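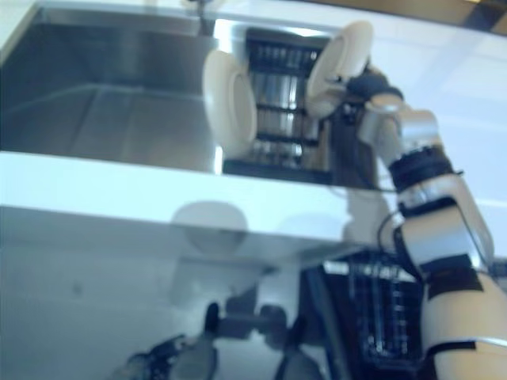 I have owned four washing-up brushes in my adult life and could not have told you the make of one of them, so the Flindance soap-dispensing brush arrived in our kitchen with a certain amount to prove. It has a name, a box, a leaflet and a small rubber button on the top. You fill the handle with washing-up liquid, press the button, and liquid comes out among the bristles. I've been using it through most of January in an ordinary kitchen, with a stainless steel sink, a white worktop that shows everything, and a black rack that stands down in the basin on the right and eats up a good share of the room. If you keep your rack in the sink like this, you will want a brush with some reach and a slim head, and that was my first worry about the Flindance, whose head is the size and shape of a crumpet.

Filling it is the worst part, so let us get that over with. The cap at the end of the handle is held on by a quarter turn and a rubber seal. The opening behind it is slightly narrower than the stream from any bottle of washing-up liquid I have ever met. The leaflet suggests a "steady hand". I suggest doing it over the sink, swearing, and then washing the outside of the brush with the brush. One filling lasted us 8 days, with two people who cook properly and one who believes that cereal bowls clean themselves.

Once filled, it is rather good. The button is firm enough that you don't set it off just by gripping the handle, which was the downfall of the Itiser brush I had before. That one wept. It wept on the draining board, it wept in the cupboard, and it once wept its way through an entire bank holiday while we were in Wales. The Flindance has stayed dry at the cap since the first morning, when I had put the seal in upside down. The leaflet does have a drawing of this. It is a very small drawing.

The bristles are stiff, close to savage when new, and they softened a little after the first week. Porridge pans, fine. Burnt rice, fine after a soak, and anyone who tells you a brush can do burnt rice without a soak is selling brushes. I would keep it well away from non-stick. For those pans I've gone back to a sponge, which leaves me with two things by the sink where the whole point was to have one.

As for the crumpet problem: it is real. The head won't go into a narrow glass, and it goes into a mug only if you are prepared to splash your own shirt. Anyone with a collection of tall tumblers should buy a bottle brush and think no more about it. On plates and baking tins the size is a help, and I got through a Sunday roast's worth of tins faster than usual, though I may simply have been keen to stop.

Replacement heads come in packs of 2 and click off with a thumb catch. The shop I use, Sotari, had them on the shelf next to the brush itself, and I mention it only after spending much of last year hunting for Itiser heads, which seem to be made to order by monks.

Would I buy it again? Yes, with a small sigh at the price, which is silly for a stick with soap in it. My old brush has been demoted to boots and plant pots. It seems happier outdoors.

Good: doesn't leak, strong bristles, heads are easy to find.
Less good: filling it, glasses, the leaflet.
Four stars, and I'd make it four and a half if they sold it with a funnel.

Posted January 19, 2019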